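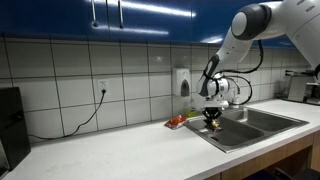
Pentti Hyvönen wrote:
You are all reading the Tokarz guide again, and the Tokarz guide was written by someone who saw the bathhouse at Trarska from a bus. The big room with the rounded end is the hot room. It faces southwest, it has the thick walls, and it has the furnace opening behind it. I don't see what is left to argue over.

Elsie Tomoana
Reply to Pentti Hyvönen
What's left is that the furnace opening might be a door. It's got a threshold stone with wear on it. I have seen a good many furnaces in ruined bathhouses and I haven't yet met one that people strolled through.

Pentti Hyvönen
Reply to Elsie Tomoana
Threshold is reused. Half the building is reused. There is a piece of somebody's tombstone in the drain.

ashton_quinlan
The drain tombstone is the best thing on the site and it's not even on the sign. You have to lie down to read it. All I got was the end of a name and an age, 23, and then a very damp elbow.

On the room, I'm with Elsie, sort of. The floor pillars only cover the north half. If it was the hot room, did they heat half of it? Was there a cheap side?

Pentti Hyvönen
Reply to ashton_quinlan
The south half was robbed out. Farmers love those little square bricks. Go look at any bread oven in the village.

Elsie Tomoana
Robbed out, reused, robbed out again. It's a wonderful method, Pentti. Whatever's there was moved in and whatever isn't was moved out.

Raelene Hollis
Hi all, popping in from the travel board, where I was told this was the friendly one. We're going to Trarska in June with my sister-in-law Saskia, who wants to see the mosaic. Is the mosaic in the bathhouse or in the museum? The Tokarz says both.

ashton_quinlan
Reply to Raelene Hollis
Both is right, annoyingly. The sea creatures are in the museum. The border is still in the cold room, under sand, under a tarp, under a second tarp. Ask at the ticket hut and they'll tell you it's being uncovered soon. They told me that eight years ago too.

Museum shuts at noon on Thursday, so don't do what I did.

Raelene Hollis
Reply to ashton_quinlan
Thank you! What did you do?

ashton_quinlan
Reply to Raelene Hollis
Arrived at ten past.

Elsie Tomoana
Back to the room for a minute, sorry Raelene. The old dig report has a section drawing, plate 8, and the plaster on the south wall goes all the way down to the lower floor level. If there had been a raised floor there, you'd expect the plaster to stop where the floor met it. You don't plaster a crawl space. I think the room started life as something else, a changing room or just a big hall, and got half a heated floor when money came in. Or half a heated floor when money ran out, depending on your mood.

Pentti Hyvönen
Reply to Elsie Tomoana
That is a better argument than the door. I still say hot room. But when did they convert it? The only date anyone has is the inscription, and the inscription says "restored," which every official put on every building he walked past.

Elsie Tomoana
Reply to Pentti Hyvönen
271, if you trust the reading. The last digit is on a chip. And yes, "collapsed from old age and restored from the ground up" usually meant a new door and a coat of paint. We had a mayor like that in Stusterville. His name is on the pool. The pool was there when I was a kid.

saskia_h
Hello, I'm the sister-in-law. I have now read this whole thread out loud at breakfast and Raelene has asked me to stop. Question: where did the water come from? The site's on a hill and the river Vusel is at the bottom. I can't picture anyone carrying it up.

Pentti Hyvönen
Reply to saskia_h
Aqueduct from the springs on the east side. There are three piers left in a field behind the gas station. The Tokarz does not mention them, naturally. The channel drops so little that I would like to shake the surveyor's hand.

ashton_quinlan
Reply to saskia_h
Piers are worth the walk, but wear long pants. Nettles. Also there's a goat with opinions.

Also the cistern at the top of the site is open now. It's 60 steps down and the handrail gives up before you do.

Elsie Tomoana
Reply to Pentti Hyvönen
Wait, has anybody worked out whether the aqueduct came before the inscription? If it's later, then the first bathhouse ran off the cistern, and a cistern bathhouse wouldn't be heating a room that size. That would be my changing room, then.

Pentti Hyvönen
Reply to Elsie Tomoana
The cistern is larger than you think.

Elsie Tomoana
Reply to Pentti Hyvönen
Have you measured it?

Pentti Hyvönen
Reply to Elsie Tomoana
I have been in it.

Raelene Hollis
Saskia has bought a tape measure. I'd like it on record that I wanted the beach.

ashton_quinlan
Reply to Raelene Hollis
If she's taking one anyway, could she get the width of that threshold? And the tombstone, if she doesn't mind the elbow thing.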